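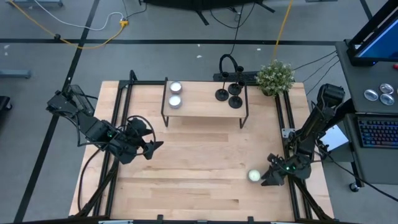

Fig. 1. Two-arm bench at the Trudamthorpe open day, right gripper next to the green candle.

Projects > Robotics > Visit reports

Group: Vandana Rawat, Sorin Halilović

Went in February, 4 of us. Bench demo first – two arms, candles, small shelf at the back. Task is tidying the candles, run by Nikola Nedeljković. He said they have 243 recorded runs so far, goal is 300. Asked about grip force on wax, didnt get a number.

Our notes: cables need more slack than we planned. Side rails good idea for our own build – check price with Hastwood. Still to do: sketch of the bench, questions for Nikola, refrences.

Contact: Vandana Rawat | Back to top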